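Rilleck 2 Parallel Gripper with Wrist Camera Mount

Product no. 2335
Manufacturer: Xiong
Supplied by: Korkerano
Page revised: Jun 7, 2023

Overview

The Rilleck 2 is an electric two-finger gripper for small tabletop arms. It is supplied with black angled fingers, a wrist camera bracket and one cable set. Typical use is the handling of light household and kitchen objects in a bench cell, including thin-handled plastic utensils, paper cups and small blocks. The unit ships assembled. The camera is not included.

This page covers mounting, finger alignment and routine care. Wiring and software setup are covered in the Skoncombe controller manual.

Specifications

Fingers: 2, independently removable
Finger mounting screws: 4, silver finish
Unit weight with bracket: 1060 g
Drive: electric, screw type
Grip force: adjustable from the controller
Finger finish: matte black
Camera bracket: fixed angle, facing the fingertips

Mounting

Switch off the arm and the controller before connecting the gripper. Seat the gripper on the tool flange with the locating pin in its hole. Start all of the flange bolts by hand, then tighten them in a cross pattern. The bolts should turn freely until the heads touch. If one binds, back it out and check the flange for burrs.

Route the cable along the outside of the forearm and leave a loose loop at the wrist. Turn the wrist by hand through its full range and confirm that the loop does not pull tight or catch on the bracket. Cable ties may be used on the forearm only. A tie at the wrist joint will cut into the jacket within weeks.

Camera position

Fit the camera to the bracket with the fingers at the bottom of the picture. Both fingertips should be in view when the gripper is closed and when it is fully open. The finger bodies will appear large. Do not move the camera back to reduce this, as the bracket slot was cut for a fixed distance and the lens will lose focus on small parts at the tips.

Tighten the bracket screw last. After any collision, compare the live picture with one saved at setup. A shift in the tip position means the bracket has moved and hand-eye calibration must be repeated.

Finger alignment

1. Close the fingers at the lowest force setting.
2. Hold a strip of printer paper between the tips. It should be gripped evenly across its width.
3. If the strip swings to one side, loosen the mounting screws on one finger by half a turn.
4. Close the fingers again and let the loose finger settle against the other.
5. Tighten the screws evenly and repeat the paper test.
6. Run the homing routine from the controller.

Grip force for plastic utensils

Smooth plastic handles slip at low force and bend at high force. Start at the lowest setting and raise it one step at a time until the item stays put when the wrist is tilted. For an item with a neck between handle and blade, grip close to the neck. The loop end of a handle flexes and should be avoided as a grip point.

When a utensil must be lowered into a paper cup, set the approach speed to slow and check finger clearance at the rim. Cups weigh very little and will slide if a finger touches them. Tape can be used to mark the cup position on the table. Replace it when the edges lift.

Routine care

Wipe the inner faces of the fingers with isopropyl alcohol at the start of each working day. Skin oil and plastic residue build up on the faces and reduce grip. Do not use abrasive pads. Light shiny wear along the finger edges is normal and does not affect operation.

Check the finger screws weekly for looseness. Grease the drive screw every six months with the grease in the service kit. Apply a thin film only, open and close the gripper ten times, and wipe off the excess.

Units shipped before February have the earlier dust seal. It can be replaced on the bench without removing the drive. Order the seal separately from the service kit.

Fault finding

Fingers stop short of closing: debris on the drive screw, or homing was not run after a finger change.
Items rotate in the grip: dirty finger faces, or tips out of line.
Clicking on opening: loose finger screw. Tighten it and repeat the paper test.
Camera picture drops out when the wrist turns: cable loop too short.

Spare parts

Finger, left
Finger, right
Finger screw set
Camera bracket with screw
Dust seal, current type
Service kit with grease and wipes

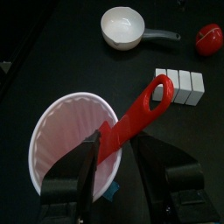
Fingers are sold singly, but replacing both at once is recommended when either face is scored. Repeat the alignment procedure and the homing routine after fitting, and enter the date of the change in the controller log.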